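Mudora Two-Arm Bench Kit: Set-up Guide
Section 3. First handling check

Before you begin, confirm that both arms are fixed to the front rail and the surface cover lies flat. Keep your hands outside the walls when the power is on.

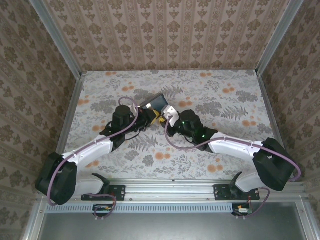
Reading time: 3 minutes

1. Set the speed to 20 percent on the Bamov control page.
2. Let the two grippers come together over the middle of the table. Both arms must reach this point without pulling their purple cables tight.
3. If a cable is tight, press Stop and make its loop longer.

Note: Any small box with a flat top can serve as the test object.
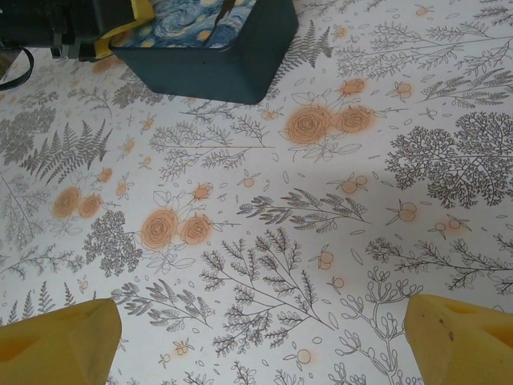
Reading time: 1 min

4. Open the wrist view. Both yellow fingers should be seen at the bottom, with a free gap between them.
5. Check that the box appears near the top of the view. If it is missing, repeat step 11 of Section 2.

Caution: Do not clean the fingers with alcohol.

6. Send the left arm to the box. The right arm must hold its position over the table.

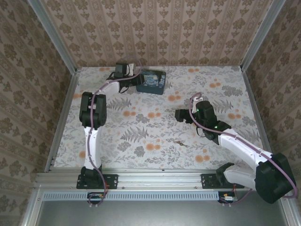
Fig. 3. Left gripper at the box, right gripper holding no object.

7. Save the positions and continue with Section 4.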